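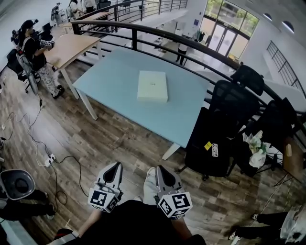 Jollow

Tools for turning two-handed gripper recordings into trajectories a policy can train on, plus the data card for the recordings we ship with them. Jollow started as one script called fix_time.py. It fixed the time. Everything else was added by people who should have known better.

Maintainers: Nesrin Akyol (tracking, calibration), Nurhan Karaca (everything that touches a file system)

What is in the release

The Nalden set holds 1,072 paired episodes of bimanual handling. A pair means a left stream and a right stream that agree on when the episode began. Getting them to agree is most of the code.

Objects are boxes and flat film-wrapped packages. We like the packages because they are hard: glossy film throws ceiling lights back at the lens, and a feature tracker will happily lock onto a reflection and follow it to its doom. If your perception stack does well on matte cubes, try it on these before you write the abstract.

Each episode folder has:

left.mp4, right.mp4 - fisheye video, one per gripper
head.mp4 - head view, where we have one
poses.csv - 6-DoF pose per gripper in the table frame
width.csv - finger opening, in millimeters
meta.json - operator code, object class, calibration version, excuses

The "excuses" field is free text. Please read it. It is the most accurate field in the release.

Install

pip install jollow
jollow check ./nalden

The check takes a while and prints a great deal. Lines starting with WARN are fine. Lines starting with WARN WARN are Nurhan's and mean it.

How poses are computed

Each gripper carries a block of square fiducial markers. We detect them in whichever other views can see them, solve for the pose, and blend the result with visual odometry from the gripper's own fisheye stream. When one hand sees the other hand's markers, we get a direct estimate of the distance between the two, and that is the number your policy cares about when both hands are on the same object.

Two hands that are each off by a little in the same direction can still carry a box. Two hands that are off in opposite directions are a crusher. So the optimizer weights relative pose above absolute pose, and the absolute drift you see in the long episodes is a choice we made on purpose. Set --anchor table to undo it.
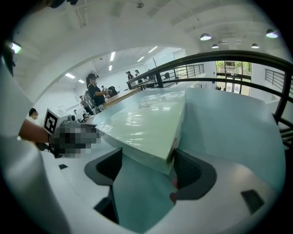

Version 0.6, Issue 2

Known problems

Railings. The handrails behind the table are long, dark and high contrast, and the fisheye bends them into generous curves. Odometry before this version used them as straight lines. It was very confident. We now undistort before line matching, at some cost in speed and a large gain in dignity.

Moving background. Other people are standing and working in the same room. Features on a person are rejected if they disagree with the table plane for more than 6 frames in a row. Someone who stands very still and then leaves will still hurt you.

Finger contact. There is no force sensing. The contact flag is guessed from finger width and its rate of change. Thick packages give a clean signal. A wrapped edge gives under the fingers first, and the flag comes late. Kalinowski smoothing (--contact kal) helps with this and makes everything else slightly worse.

Time. Streams are aligned by cross-correlating the angular velocity of both grippers during the opening wiggle. If the operator forgot the wiggle, we fall back on file timestamps and lower our expectations. Those episodes carry sync: hopeful in the metadata. 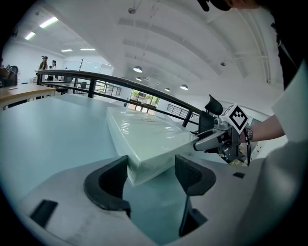
Drop the hopeful ones for anything that needs tight coordination between hands. For pretraining a visual encoder they are perfectly good, and the encoder will not ask.

Splits

Split by operator, never by episode. A random split gives lovely numbers, and our own first baseline had lovely numbers until December, when Nesrin looked at the split.

Baseline

configs/ornley.yaml trains a small diffusion policy for 3,000 epochs. Lower it if you pay for your own electricity. Actions are predicted in the frame of the current gripper pose, both hands in one vector. Predicting each hand separately also runs, and produces two capable arms that have never met.

Changelog

April 2024 - line matching after undistortion, excuses field now UTF-8
0.5 - relative pose weighting, --anchor flag
0.4 - removed fix_time.py
0.4.1 - restored fix_time.py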